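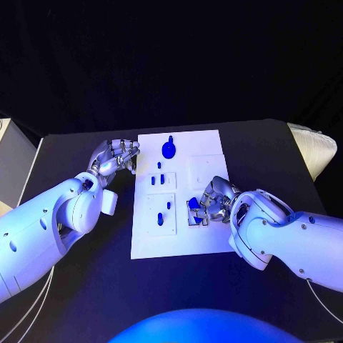 Home | Posts | Robots | Garden | About | Search

When waiting should count as doing something

I have been meaning to write up our little result on idle hands for ages, and it kept getting pushed behind the tomatoes and the taxes, so bear with me if I ramble. The question we started with was simple enough: when you teach a two-armed robot by copying people, what should the arm that has no job do with itself? You would think "nothing" is an easy thing to learn. Well! On a panel like ours, with the blue switches and the toggle over on the left and the loose blue pieces down in the square box at the lower right, one hand can have its fingers full while the other just sits half curled near the top left corner of the board. To you and me that second hand is resting. To a policy that has been told to imitate every joint equally, it is a long, dull lesson in hovering, and it takes that lesson very seriously.

We first ran into this in January, when Salim Muli was training our baseline for the Flernora project. The arm with the work to do was learning fine. The other one would drift, a tiny bit at a time, and then when its turn came to flip a switch it would start from somewhere it had never been in any demonstration and miss. Salim spent a good long while blaming the calibration (so did I, and I was louder about it), and we recalibrated everything twice before either of us thought to look at the training loss one arm at a time.

Once we split it up, the trouble was plain. We had 1109 demonstrations, and in most of them one arm or the other spends a good stretch waiting. All those waiting frames were being averaged together, and people wait in all sorts of ways. I park my hand high. Alina Sima parks hers low and close, like she's guarding a sandwich. The policy split the difference between us and ended up somewhere neither of us would ever put a hand.

The fix Alina came up with is almost embarrassingly small. We label each arm at each moment as "working" or "holding," using nothing fancier than hand speed and whether the fingers are closing on anything. While an arm is holding, we stop asking it to copy the person's exact pose. We ask it to stay where it is, with a gentle pull toward the place where its next job begins. That's the whole method -- one extra label and one changed term in the loss. Drirnano, our training code, needed an afternoon of edits, and most of that afternoon was me breaking the data loader and putting it back.

We ran 80 trials on the real panel with each version, same order of tasks, same starting poses. The baseline failed the hand-over from one arm to the other often enough that we stopped being surprised by it. With the holding label, we had 9 failures in the whole set, and 6 of those were the slider, a stubborn little piece that gives everybody grief, me included.

Now for the parts I'm less sure of. Our labels depend on a speed threshold that I picked by squinting at plots, and a slow, careful person can look like they're holding when they are very much working. We've also only tried this on tasks where the arms take turns. If both hands need to steady the same object, then "stay put" is bad advice, and I'd expect our version to do worse than the plain one. Salim wants to try learning the label instead of computing it. I want to try the slider again with a softer grip, so we will probably end up doing both and arguing over the robot time.

If any of you have fought with drifting arms, please write and tell me what you did about it -- especially if it was simpler than this!

Posted 2020-05-22 | 9 comments | Share

Contact | Copyright, all rights reserved | Back to top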